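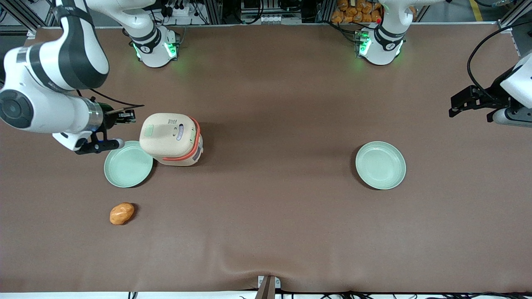 Cooker and plate, before dinner

Rice going gummy on keep-warm

olness_kitchen
I cook rice once a day and leave it on keep-warm until everyone has eaten. After 3 hours the bottom layer is paste. It's medium grain, rinsed twice, water to the line. Is it the rice or the setting?

Drarow
The setting. Keep-warm is fine for an hour. After that, move the rice to a covered bowl and microwave it with a spoonful of water when you need it.

pstankevicius
I disagree. I leave mine on for 8 hours and it comes out fine. The line inside the pot is usually too high for rinsed rice, so you're starting out with too much water. Take out two tablespoons and fluff it as soon as it clicks over.

Drarow
8 hours dries mine out completely. Long grain, though.

olness_kitchen
Tried less water tonight and fluffed it right away. Better, but the bottom is still a little soft. I didn't let it rest first — should I?
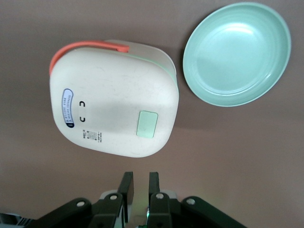

Top view, handle side

Serrano3154
Yes, ten minutes with the lid shut, then fluff. Also soak the rice for 30 minutes before you start. That matters more than the water line.

pstankevicius
Soaking medium grain makes it worse in my experience. My mother never soaked it either. I'd do the rest and skip the soak.

Serrano3154
Then cut the water again if you soak. I've done it that way since October and the bottom layer is the same as the top.

olness_kitchen
OK, rest first, no soak tomorrow. If that doesn't fix it I'll try the soak with less water.

Piret (pstankevicius)
Wipe the inside of the lid too. Mine drips back into the pot if I forget.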